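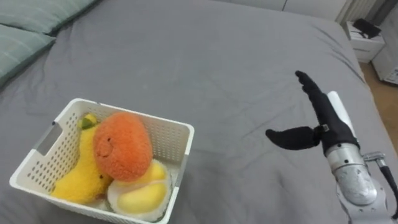 A robot hand with black fingers, and a basket of plush toys on a bed.

Can a Robot Clean Up Your Room?

Imagine you never had to pick up your toys again. A company called Tranico says its new home robot, the Bosier, can do it for you. The ads call it "the end of the messy bedroom." That is a very big promise, so let's look at it slowly.

What is the Bosier supposed to do?

It is supposed to find toys, grab them, and drop them in a basket. Look at the photo. The plush toys sitting in the white basket include a yellow banana and an orange one with a little stitched face. One finger points toward the basket across a gap, but the hand isn't holding anything. Did the robot put those toys in, or did a person? You can't tell from one photo. Remember that when you see any picture in an ad!

Why are the fingers soft?

Hard metal claws can squash things or scratch them. Soft fingers can bend a little around whatever they grab, so the robot doesn't need to know the exact shape of your stuffed banana. This part is a smart idea, and other robots use it too.

But plush toys are the easy ones. They are squishy, they don't break, and they don't roll very far. What about a marble? A puzzle piece? One sock stuck under the bed? Tranico's booklet has 4 pages about soft toys and one sentence about "small items." The sentence says to pick those up yourself.

Is it fast?

No. Tranico says the Bosier needs 2 minutes for each toy. Try this: set a timer for 2 minutes and see how many toys you can put away. You will probably beat the robot before you even get warmed up.

What does it cost?

You can't buy a Bosier. Families rent one for $189 a month, and there is a $400 setup fee the first time. The ads print the first number in huge letters. The second one is at the bottom, in tiny gray type.

How does it see?

It uses cameras. That means a camera is looking around your bedroom. Tranico says the pictures are kept safe, but the booklet doesn't say how long they are kept or who can look at them. Those are fair questions for a grown-up to ask before signing up.

So, is it any good?

Maybe one day. We would like to see a video with no cuts in it, showing a really messy floor from start to finish. Until then, keep your own two hands ready.

Words to know

Gripper: the part of a robot that grabs things.
Rent: to pay to use something that you don't own.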